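Notebook – objects table, June, started 9:30

Back on the everyday-objects set for Kultent. Babar Hashmi wants one page per object with a short plain-words write-up, and a guess at how well each keeps from one week to the next. I said I'd do the fruit and the squishy stuff first (they're the ones that change on you!) and leave the packaging for the afternoon.

Setup is the white table against the gray wall. I wiped it down with the unscented stuff this time, the lemon one left streaks. Nothing heavy goes near the rounded corner, please, I like to keep that clear for setting things down.

The can stays on the left and the rainbow ball goes next to it. I keep wanting to write "smooth" for the ball and then I look again and it has dents and bulges, so the write-up now says "lumpy, roundish, white speckles all over". Object number 46 on the list, for whoever goes looking. 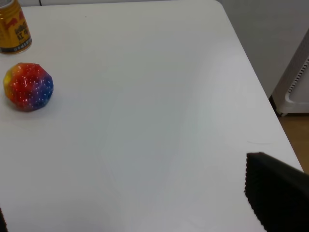

Ball and can

Size first. Aqeel Khattak and I never agree on how to measure a thing that squashes, so I've gone with a strip of paper wrapped round the middle, no pulling, mark it, lay it flat. Do it 3 times and take the middle one. If you squeeze the ball beforehand, give it 18 minutes on the table before you start, otherwise the numbers wander all over the place and you end up cross.

Color was harder. Red, orange and yellow run into purple and deep blue with no real line between them, and the form only has one box for color. I wrote "rainbow" and moved on. 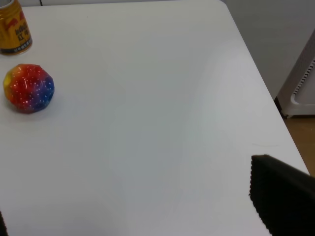
The can gets "gold and yellow, red lettering" and that's plenty for now. I'd still like a second one from the same batch so we have a spare when this one picks up a dent – they always do, usually in the drawer.

Mango next. I was picky at the shop and went through most of the crate, and I'm pleased with it. Lovely even color, a proper kidney shape, and a tiny reddish speck up near the top that is going to be very handy for telling it from the next one. Lashari charged 92 for the bag, for anyone doing the receipts.
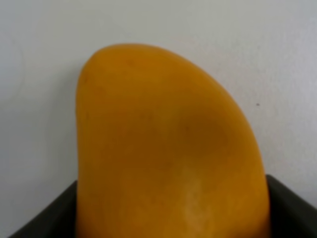 Mango, upright, gray wall behind.

For the write-up I've put "golden yellow to amber, one side nearly straight, other side bulging". Fruit gets weighed morning and evening and goes in the cool cupboard overnight, on a folded cloth so it doesn't get a flat spot. I'd give it 30 hours before it starts going soft, but I've been wrong about mangoes before.

After lunch I got on to the packaging – the small white carton with the red print and the clear bottle with the white cap. Carton lies on its side, bottle stands up. I'm recording both as they come, labels on, no peeling.

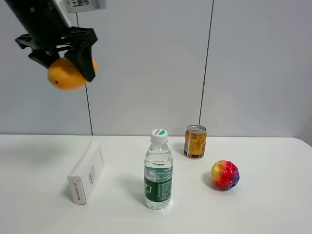
Naheed Abbasi: I'd drop the evening weighing for fruit. We did it for the whole Petance set and all it gave us was two columns that disagreed because of who was using the scale. Once a day, same person, before ten. And please write the shop on the page, I can never find it afterwards.

Fair enough, once a day it is, and I'll take the mornings. Shop is on the page now. Still to do: the paper strip on the bottle, a spare can, and a bigger color box on the form.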